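Touring and Camping > Fitouts and Storage
Drawers or no drawers for the long trip?
6 Jul 2021, posted by dustymudflaps

Hi all, long time reader, first time starting a thread so be gentle. We've finally got the old wagon back from having the rear springs done and I'm up to the bit I've been dreading, the storage. The missus wants proper drawers down both sides. I've been quoted for a twin set from Vaklow and they come in at 168 kg with the fridge slide, before you've put so much as a tin of beans in them. That seems a hell of a lot to carry around before we've even filled the tanks.

We leave in November and we'll be away until the money runs out (or we do!). Two of us, no kids, sleeping in the rooftop tent. What would you do with your time again?

saltbush_sal wrote:
Ooh, my favourite argument. We had drawers for years and I loved them right up until we went over the weighbridge at Lovbridge on the way home. Pulled them out the next weekend and went to plastic tubs and soft bags. Clothes go in bags, one colour each so there's no fighting over whose is whose, and the tubs are for kitchen and recovery gear. Sorting it all out took me a whole weekend with gear from one end of the house to the other. 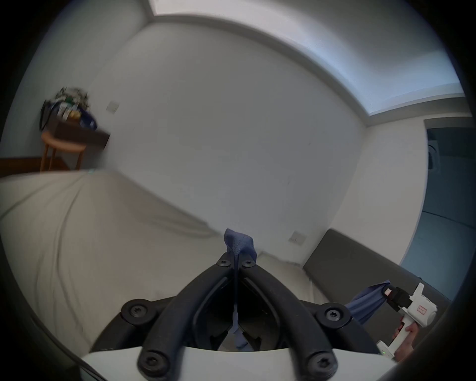 Navy stuff

Anyway we saved a heap of weight and I can get the whole lot out of the car in a few minutes if we need to get at the jack.

kerosene_kev wrote:
Have to disagree with Sal there. Tubs are fine on the bitumen. Do the Flalmont track with tubs and tell me how your eggs are at the other end. Everything under everything else, and what you want is always in the bottom one. Drawers all the way for me, bolted to the floor properly and not with those silly little eye hooks either.

Weight is a fair point though. What are your new springs rated for, dusty? If you've gone for the constant 300 kg ones then you've got a bit to play with, but remember that doesn't change the GVM on the plate. Plenty of blokes get that mixed up.

dustymudflaps wrote:
Yep, constant 300s. And I know about the GVM, that's what's got me worried. By the time I add up the bullbar, the tent, us and a full tank there's not much left over. I did wonder about one drawer on the driver's side and leaving the other side open for the fridge. Has anyone gone halfway like that?

tarpandpegs wrote:
Halfway is what we've got and I wouldn't change it. Single drawer, a Delić one I picked up second hand off another member, and the fridge sits on a bit of ply next to it. Kitchen in the drawer, everything soft on top with a cargo barrier in front. I'd say Kev is a bit hard on tubs and Sal is a bit hard on drawers, haha.

saltbush_sal wrote:
I am not hard on drawers, I am hard on hernias! Have you ever tried lifting one of those out on your own? But the single drawer idea is a good one, I'd go along with that. And now I'll stop clogging up your thread.

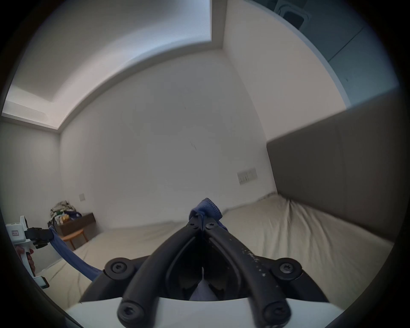
Do I need a cargo barrier if everything heavy is in the drawer?

I'd fit one regardless. The fridge and whatever you've stacked on top of the drawer will come forward in a hard stop, and even a soft bag full of boots hurts when it hits the back of your head.

kerosene_kev wrote:
Agree with that one at least. And put 2 tie-down points behind the fridge as well, proper rated ones. Still reckon you'll be back here wanting the second drawer by Christmas.

dustymudflaps wrote:
Thanks everyone, showed this to the missus and she's come round to the single. Going to ring about one tomorrow and I'll put up the weighbridge ticket once it's in.

Page 1 of 29 | Contact the moderators | © Touring and Camping forum | Back to top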